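Marar Grip Planner 2.3 - wrist-camera grasp and release planning for two-finger grippers

Home / Software / Manipulation / Grip Planner

In stock (download). Licence per arm, not per seat. Last edited 11/19/25

Short version. Grip Planner sits between your camera feed and your arm controller. Takes the wrist view, works out where the fingers should go, how hard to close, what path to take to the drop-off, when to let go. Built for tubs, bins, trays, anything with a rim that gets in the way. Soft items too.

What you get

Planner service, runs on the arm PC or a box next to it
Rim finder, for open containers
Soft item mode (cloth, sponge, foam, bagged stuff)
Replay viewer
Command line tools and the Python library
Example configs for the Brava and Stoica arms, both five-finger-width presets included
One year of updates

Rim finder

The bit most people buy it for. An open tub is awkward from a wrist camera. Get close and you lose most of the edge, you have one curve going across the picture and the inside wall behind it, same colour, and whatever you're holding blocks the middle. Older planners wanted a full outline of the container before they'd commit to anything. Ours fits the rim from whatever stretch it can see and carries the rest over from the earlier views on the way in. If the fit gets too loose the arm stops and backs off along the path it came in on. You set how loose is too loose, the setting is rim_slack, in mm.

Shiny plastic was the big job in this release. Glare along the top of a rim used to get picked up as a second edge, so you'd get a phantom rim and a drop point on the wrong side of the real one. 2.3 looks at how the bright patch moves as the wrist moves. Highlights slide, edges don't. Glare handling is on by default, turn it off for matt cardboard and it runs a bit quicker.

Test set for the release was 2,573 recorded approaches, of which 283 were kept back and never used for tuning. Results for both are in the download, in the folder called results, with the failures left in.
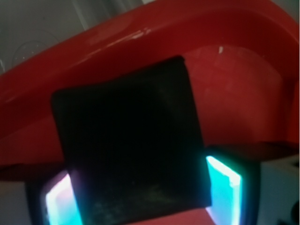 Cornel Matei wrote in to ask what happens with dark soft things held over a coloured tub, because on his cell the old version kept reading a black pad as a gap between the fingers and reporting an empty grip. Fair point, and yes that was a real fault in 2.2. Empty-grip check now uses finger position and motor current as well as the picture, and the picture alone can't overrule the other two. If they disagree you get a HOLD_UNSURE flag and can decide in your own script whether to carry on or re-check. He also wanted the flag logged with a timestamp. Done, it's in.

Soft item mode

Closes in two steps. First to contact, then a small squeeze, then it looks again. If the item has changed shape the outline gets redrawn before the carry is planned, so clearance over the rim is worked out from how the thing hangs now and not how it lay before. Squeeze limit is per item class. Start low.

Lit fingers

Works with grippers that have light strips on the fingers. Tell the config where they are (finger_lights, left and right) and the planner masks them out. Exposure lock is recomended, otherwise the camera dims everything to suit the strips and the item goes to mush. There's a strip colour setting as well, for correcting colour near the fingers. Leave it alone unless you're sorting by colour.

Replay viewer

Load a run, scrub through, see the camera view with the rim fit and planned path drawn on top. Step back to the exact decision. Export to plain CSV. Veronika Dobos rewrote the timeline for this version and it no longer loses its place when you change zoom, which was driving all of us mad.

Needs

Linux, 64-bit
Wrist camera with a known mount offset (calibration tool included, allow a coffee's worth of time)
Arm controller that accepts streamed joint targets
Graphics card helps, not required. Without one set view_rate to 5

Doesn't do

See-through items as targets. It'll avoid them if you mark a keep-out zone but it won't reliably pick them
Suction cups
Two arms sharing one tub. Planned, no promises
Lids

Upgrading from 2.2

Config files carry over. Calibration files don't, re-run the tool. The old edge_strict setting has gone, if it's still in your file you'll get a warning and teh planner ignores it. Recorded runs from 2.2 open in the new viewer but without the grip data, that wasn't being saved back then.

Licence and delivery

Download link and key by email. One key, one arm. Moving a key to a replacement PC is free, just send us the old machine ID. Schools and colleges ask for the teaching rate. Boxed USB copies go out from the Cutthorpe office, last posting before the break is early December so order sooner if your site has no network.

Support

Email, weekdays. Send the run file with your question please, not a phone video of the screen. Zip it if it's large.

Related: Marar Calibration Kit / Marar Path Server / Replay Viewer (stand-alone, free)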